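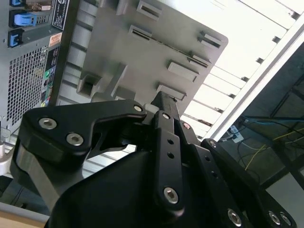
Taking a memory module out of a computer is easy. Knowing where to put it down is the skilled part, and it is what we mark. In November, two groups leaned modules against a mug. Use a holder. Our parts plate is a grey plastic panel with raised slots and tabs, and it is less comfortable than it looks, so find the slot that fits your part before you have the part in your hand.

Handout 6: Opening the Tower
Repair Basics, Lullville
Notes by Corina Auer, revised 6th December

Before you begin

Switch off at the wall. Pull the plug. Press the power button once more, as a courtesy to the capacitors. Lay the tower on its side, take off the panel and put its screws in the lid of your tin. The Ondau room has 11 tins and, so far, 2 lids.

Where modules live

Hold a module by its short ends. The gold edge is for the socket, and your thumb is no use to it.
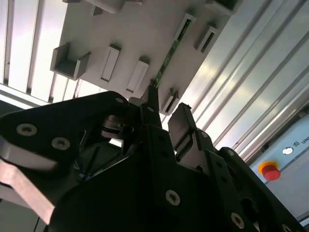

Fig. 2. Green circuit board strip in its slot holder.

Label the holder if you take out more than one module. You will not remember which came from where, however firmly you say so at the time.

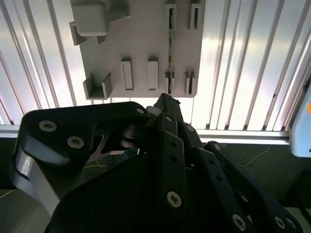

Sockets come in pairs on many boards, and the order matters more than the manual admits. Copy down the positions before you touch a clip. Slotted holders help with the bookkeeping: with four of them in two rows of two, a strip can stand through the upper and lower left ones while the right-hand pair waits for the next. Write "left" and "right" in your notes, please. "The other one" loses a mark.

Putting it back

Line up the notch, press both ends evenly and stop when the clips close. If it resists, turn it round. Keep sleeves clear of the drive cables.

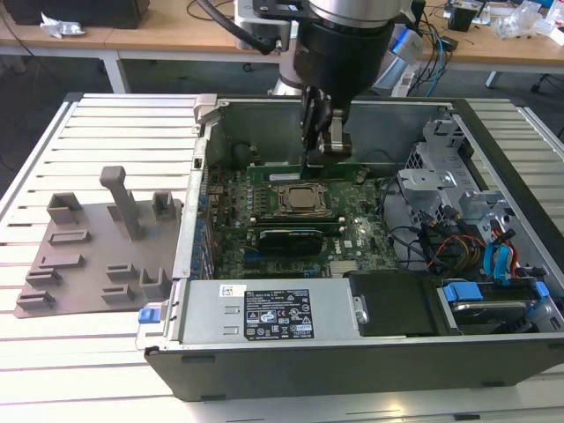

Athanasiadis disagrees with my order of work and would like it known that the cables should be tied back first, "before anybody so much as looks at the memory". This is fair, and will be in Handout 7.

Reading: Usia course pack, page 689, the bit on clips.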